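2013-12-26

Slept until nearly 10. Grey outside and no reason to go anywhere. Olga rang while I was still in my dressing gown to ask if we had got through the ham. We have not got through the ham.

I decided to do the kitchen before lunch, as I'd been putting it off since October. Put the cake tins back in the loft, threw out two jars of something from Szulc with no date on the lid, and wiped down the shelf where the spices go. Then I got on to the worktop and the little oven.

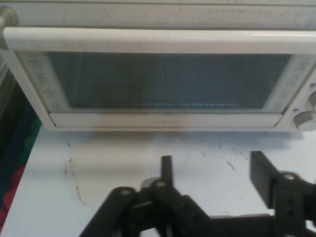

Photo: Radosław Malinowski

It's white, and so is the counter, so every mark shows. There are smudges along the top and thin dark scuffs all over the worktop in front of it. I tried washing-up liquid first, then bicarb on a damp cloth, and went at the scuffs for 40 minutes by the clock. Some went. I have left the ones to the right for another day. I didn't touch the glass.

The print beside the door is so small that I had to go and look for the booklet to find out about the timer. It was in the drawer with the takeaway menus and the Bilelar guarantee, which ran out years ago.

Lunch was ham on toast with the last of the pickle. Radosław came by at three to return the ladder and stayed for tea. He thinks I should get a bigger oven before next Christmas. I said I'd cook for fewer people. He took some ham home, wrapped in foil.

Need bin bags, milk, more bicarb. Ring Olga back about the 9 plates she left here.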